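Kinby Arm Kit: Our Gallery So Far

Posted 27 May 2024

I've had the Kinby arm kit from Grulisard on my dining table since December, and people keep asking me what it does all day. Mostly it picks up small stuff! So I finally made a gallery page for it, with a few words on what I like and what I'd change if I could get hold of the design team for an afternoon.

Quick background for anyone new: the kit is the arm, a two-finger gripper, a little wrist camera and a power brick. Mine was $300 in the spring sale, and the Noonan finger set was another $29 (worth it, more on that in a second). I built it with my neighbor Saoirse Lenihan over 2 evenings, and one of those was mainly us hunting for the hex key.

Crayons are my favorite test. They're cheap, they roll, and they never land the same way after you dump them out. I run everything from the wrist camera view, so what you get on this page is what I get on my laptop while I'm driving the thing.

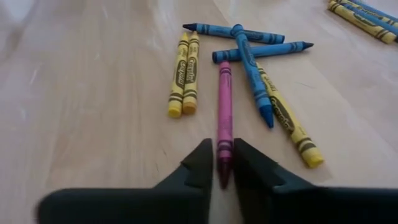
The Noonan fingers are slimmer at the tips than the ones in the box, and for anything skinny I wouldn't go back. The stock ones are fine for blocks and bottle caps, but I kept knocking the neighbors around every time I went in for one piece. You do have to redo the calibration after you swap them – it takes 7 minutes and the app walks you through it.

The Wollia app is the part I'm still on the fence about. Saving a grip is easy and the big green button is great with kids in the room, but the speed slider is way too touchy and it forgets my settings whenever it updates. Conall Corrigan over on the owners' board posted a fix for that (turn off auto sync, then save your profile twice), and so far it's held up for me.

Would I buy it again? Yep. It's slow, and the manual is pretty thin, but I've had more fun with this than with anything else I've put together at that table. Dominoes are up next, and I'll add those to the gallery when I've got a decent batch – send me ideas for what to try after that!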